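4.3 Clearing and setting out the table top

Applies to: Skirnley table, brown top. Revised 2/6/22.

1. Take everything off the table and put it on a tray or a chair.

2. Wipe the top with a damp cloth, working from the far edge towards you. Dry it with a second cloth.

3. Look over the surface. Faint scuffs and light smudges are normal on a matt finish and need no treatment. Deep scratches should be reported to Alaric Kapoor, quoting part 107.

Note: Do not use wax or spray polish. Both leave shiny patches that cannot be rubbed out.

4. Put the small items back in one group in the far right part of the table. Keep the tissue box with them. Leave the rest of the surface clear for work. 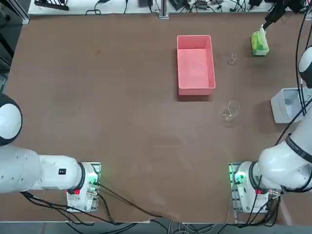

Fig. 11. Brown table top with small items grouped to the far right, green tissue box included.

5. Check that nothing overhangs the near edge.

CAUTION: Do not stand hot cups or pans directly on the top. Use a mat at least 3 mm thick.

6. When the tissues run out, fit a new box in the same place. Spares are kept in the Pestisstead store.

For lifting or moving the table, see 4.4.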